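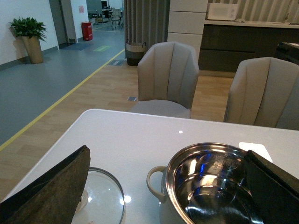 The pot and its lid, on the table at Mudgway.

Zuweira Korletey had the quote folded in her jacket. One arm from Plerkaro, with gripper, mount and a year of service. She had crossed out the second arm herself in April, and then written it back in.

"Two arms," said Mirela Xavier. She ran the money at Mudgway and she had come down to the demo room without a coat, so she did not mean to stay. "Tell me what the second one does."

"Holds the pot."

"The pot doesn't go anywhere."

"It does when you pull on the lid."

Mirela sat down in one of the gray chairs. She asked what the pads cost, the part that touched things. Zuweira said they came in packs, and that Lumon charged 200 for a pack and Plerkaro charged more. She had put 11 packs in the budget. Mirela wrote that down and drew a box around it.

"And if a finger breaks?"

"Then we wait for a finger. That's line seven."

Line seven said spares, 1026. It had been a bigger number once – Zuweira had taken money out of it to pay for the floor mount, and she had not told anyone. She watched Mirela's pen stop next to it and move on.

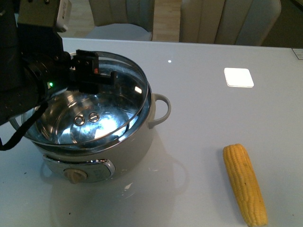 "What's the corn for?" Mirela asked.

"Lunch program. They want it cooked and plated."

"By one arm or by two?"

"They didn't say."

Mirela turned the page over to see if there was anything on the back. Bemix had offered them a lease the week before, with the training thrown in, and the sheet for that was under the first one. She read it all the way through, including the small type about shipping.

"I can give you one arm now," she said. "Buy it, don't lease it. Put the second one in for next year and put the spares back to what they were."

Zuweira looked at her.

"I keep the old drafts," Mirela said. She handed back the quote and asked when the signature was due.

"Friday."

"Then fix line seven by Thursday."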